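Plustine Word List

A small data set of household storage and tidying words, collected for the Rorkport neighborhood tool library and its label printer. Maintained by Khôi Tăng and Bình Văn.

Contents

terms.csv holds 300 entries, one per line
synonyms.csv holds 200 pairs
labels/ holds print-ready text for 80 drawer and bin labels
notes.txt holds open questions about spelling

Columns in terms.csv

id: a number, never reused
term: lower case, singular
group: one of container, divider, fastener, surface, other
plural: filled in only when it is irregular
source: inden, sembiring or own

Where the words came from

The first batch was typed in from the paper inventory at the Inden branch. The second came from the Sembiring branch in December, after their shelves were redone. Entries marked "own" were added while checking the other two. We dropped trade names and anything we could not find a plain word for.

Tray and box

These two caused the most arguments. In this list a tray is low and open at the top, and a box has a lid or could take one. "Compartment" is the space and "divider" is the wall between two spaces. Older labels used "section" for both, so it is kept in synonyms.csv and points to compartment.
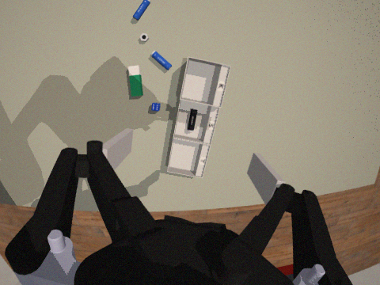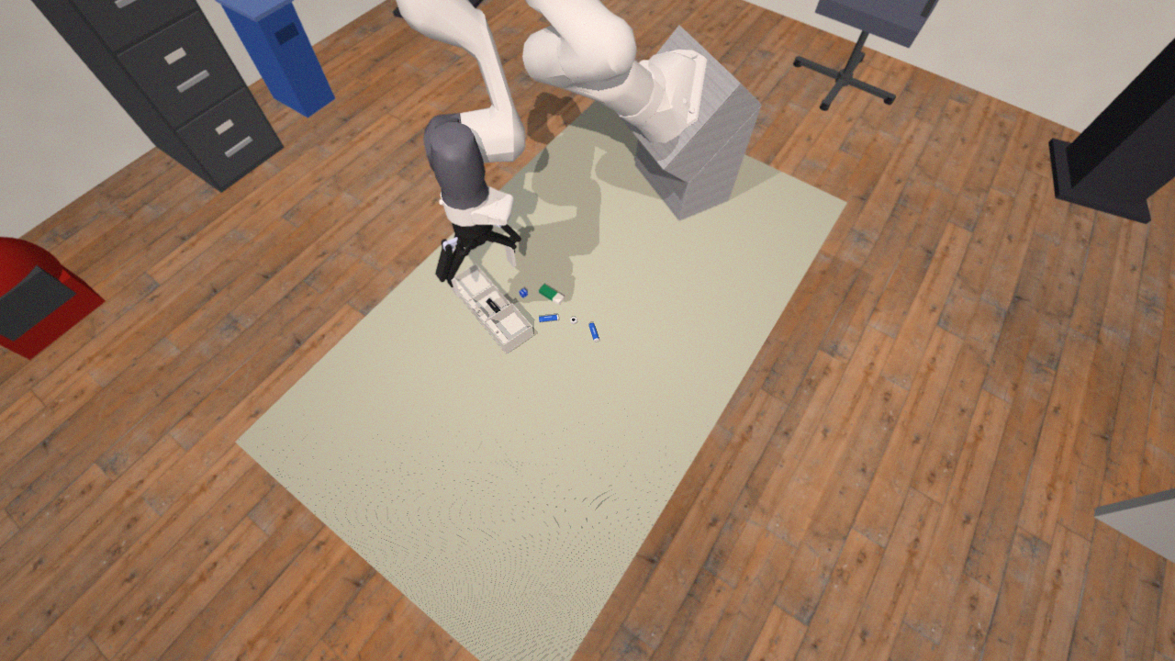

Divided tray (group: container), two rendered views.

Labels

Each label is plain text, two lines at most. The printer cuts off long words without warning, so keep the first line short. If you change a term, change the label file by hand. There is no script for it yet.

Known problems

5 entries have no group. "Caddy" appears twice with different ids, and both ids are in use on printed labels, so we have left them alone. British spellings are listed as synonyms only.

Changes

Send corrections to Bình Văn with the id and the new wording. New terms go at the end of the file. Please don't sort it.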